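Home | Forums | Local | Internet & Phone | Log in

Free wifi on the 52 bus, anyone getting it to work?

3 min read

jurkisfan
So the buses on my route got the stickers in February and I was pretty excited (I ride 20 minutes each way and my data plan is tiny). It connects fine, I get the Clustow sign-in page, I tap accept, and then nothing loads until we're past the library. Is it just me?

mrs_castetti
Not just you! Mine drops at every long red light. My daughter rides the 18 and says hers is great, she does her homework on it.

J. Talukder
I'm going to disagree a little. I've used it every morning since it started and it's been fine for email and maps. People get on and try to stream a ball game and then say it's broken. It's a free bus connection, folks.

jurkisfan
I wasn't streaming anything, Janaka, I was trying to open the bus schedule lol

herath_j
Other Janaka here (Herath, before we get mixed up again). Try forgetting the network and joining again once you're sitting down. If your phone grabs it at the stop, it hangs on to the weak signal from the bus ahead. Worked for me on bus 1054, which used to be the worst one.

mrs_castetti
How do you see the bus number?

herath_j
Over the driver's window, inside. Put it in the report form too or they'll just write back asking for it.

J. Talukder
OK, I tested the bus wifi on the way home.

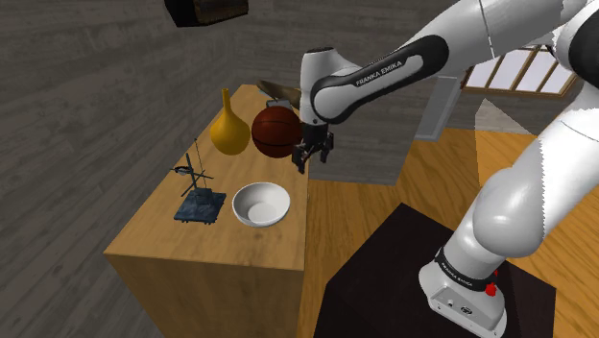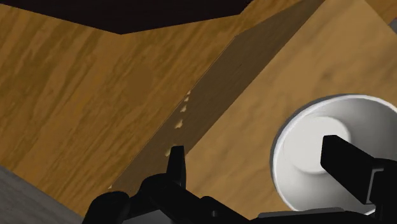 Both went through before we got to the bridge, so uploads are OK on my bus at least. I'll give jurkisfan this much, the sign-in page came up twice and I had to accept all over again. The one with the basketball went on the first try, and the wood grain one sat there for a whole stop before it moved. I still say that's decent for something I'm not paying for.

jurkisfan
A whole stop for one picture is what I'm complaining about!! Anyway I did the forget-and-rejoin thing this morning and got the schedule up before the library. Going to send in the form with the bus number and see what they say.

11 comments | 4 shares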